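Warm February leaves Asby short of frost

Asby had only 11 nights of air frost this winter, according to readings kept at the Jirkel weather station on the edge of the town. The previous winter had more than twice as many.

Girish Vashisht, who runs the station, said the mild spell was caused by south-westerly winds that set in after Christmas and hardly let up. The warmest afternoon came on a Sunday in February, when the thermometer reached 12C. The normal high for that week is 8C.

"One warm winter doesn't tell you much on its own," he said. "What I look at is the run of years, and the run is going up."

Fruit growers are watching the buds. Pak-hei Lui, who has plum trees on the north side of the valley, said some had begun to open and could be lost if a late frost arrives. Blackcurrants also need a long cold rest to crop well, and he expects a thin year for them.

River levels are slightly above normal and no flood alerts are in force. Rain is forecast for the rest of the week, with highs of 10C and a colder wind from the north by the weekend.

The station's full winter figures will go up in the library at the end of the month.
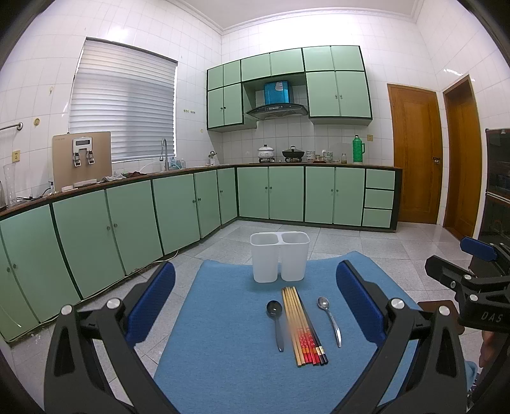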